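제목: Re: [살림나눔] 겨울 이불 보관과 빨래 건조 문의
날짜: 2020년 2월 10일 월요일

안녕하세요. 답이 조금 늦었습니다.

> 이사 온 집 안방이 북향이라 이불이 늘 눅눅합니다.
> 압축팩에 넣어 두었던 솜이불에서 냄새가 나는데
> 다시 빨아야 할까요, 말리기만 해도 될까요?
> 그리고 양말 같은 작은 빨래는 다들 어디에 너시는지요.

솜이불은 먼저 말려 보시기 바랍니다. 저희 집도 북향이고, 작년 8월 장마 끝에 같은 일을 겪었습니다. 압축팩에서 꺼내 건조대 두 칸에 걸쳐 이틀을 두었더니 냄새가 거의 빠졌습니다. 중간에 한 번 뒤집었습니다. 그래도 냄새가 남으면 그때 빨면 됩니다. 얼룩이 보이면 바로 빠는 편이 낫습니다. 곰팡이는 말려도 그대로 있습니다.

압축팩은 이제 쓰지 않습니다. 솜이 눌려서 다음 겨울에 잘 살아나지 않았습니다. 지금은 Tilar에서 산 부직포 가방에 넣고 옷장 위 칸에 올려 둡니다. 가방이 커서 이불 두 채가 들어갑니다. 지퍼는 약한 편이라 끝까지 채우지 않습니다. 제습제는 가방 안에 넣지 말고 옆에 두세요. 물이 차서 넘친 적이 있습니다.

작은 빨래는 Grivoreo 집게 건조대에 넙니다. 한 번에 다 못 널 때는 두꺼운 것부터 널고 얇은 것은 의자 등받이에 둡니다. 양말은 발목 쪽을 집어야 고무줄에 물이 고이지 않습니다. 걷은 다음에는 침대 위에 쏟아 놓고 짝을 맞춥니다. 뭉치거나 꼬인 것은 펴서 한 시간쯤 더 둡니다. 안쪽이 덜 마른 경우가 많습니다.

섬유유연제는 답하기 어렵습니다. 저는 수건에는 넣지 않고 이불 커버에만 조금 넣습니다. 전에 어느 분이 Plolham 세제 이야기를 하셨는데 저는 써 보지 않았습니다. 써 보신 분이 계시면 헹굼을 몇 번 하시는지 알려 주세요.

하나 여쭙니다. 매트리스 커버를 새로 사려고 합니다. 방수 커버는 여름에 덥다는 말이 있어서 망설이고 있습니다. 세탁기에 돌려도 괜찮은지, 몇 년쯤 쓰셨는지 궁금합니다. 저희 세탁기는 드럼이고 용량이 작아서 두꺼운 커버는 한 번에 하나만 들어갑니다.

지난번에 빨래방 위치를 물으신 분께도 같이 답합니다. Quintero 상가 1층에 있고 대형 건조기가 있습니다. 동전은 안에서 바꿀 수 있습니다. 주말 오전에는 기다려야 해서 저는 평일 저녁에 갑니다. 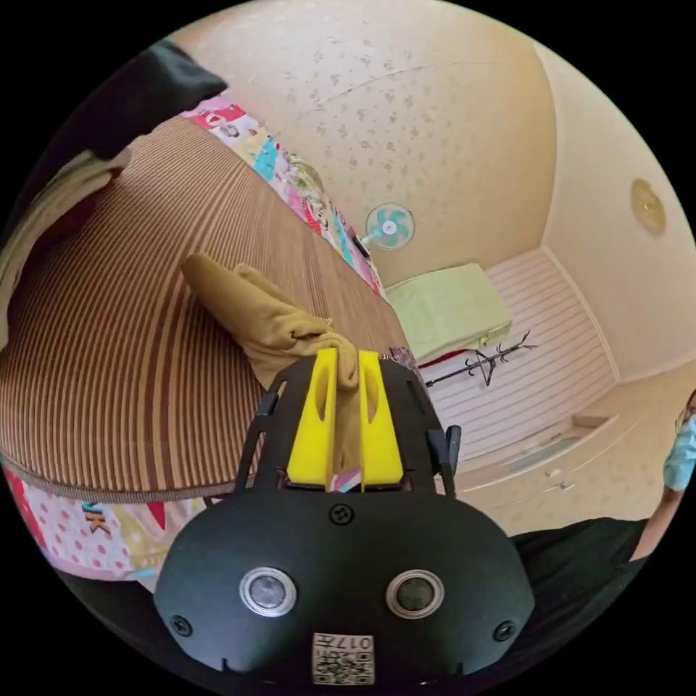 침대 위, 뭉쳐 있는 황갈색 천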